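Re: [refurb-list] Blue caddies in the Dell towers

Catinca Dumitrescu wrote:
> We have 7 of the towers left at Udevwood and I would like to pull
> the drives before they go to Brirkach. Do the blue caddies need a
> screwdriver? And do the power supplies stay in?

Catinca,

No screwdriver for ours. Lay the case flat, take the side panel off, squeeze the blue tabs and lift. Pictures from our bench:

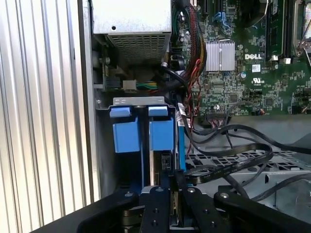
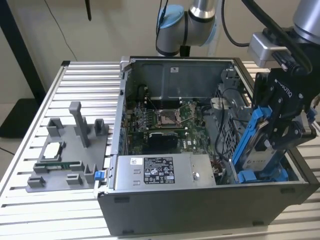
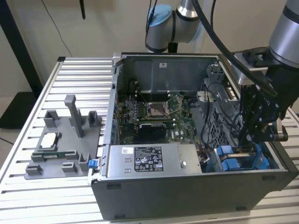
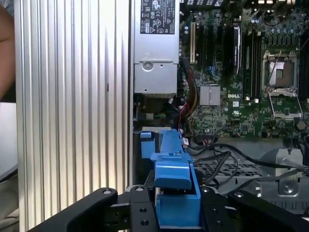
Unplug the data and power leads first. They are short, and the plastic latch on the data plug breaks if you pull the drive against it. I have snapped two that way.

Leave the power supplies in. Brirkach wants the cases with supply and board together, and Bălan told me they knock money off if either is missing. Memory comes out if it is still there. Ours went to Pikero last November with the processors.

Keep each drive in its caddy until it has been wiped. Write the tower number on tape and put it on the caddy, not on the drive label, or we lose the serial number when the tape comes off. The 800 GB ones go in a separate box.

I have around 900 caddy screws from the older models if you need any. These don't take them.

What time does the van leave?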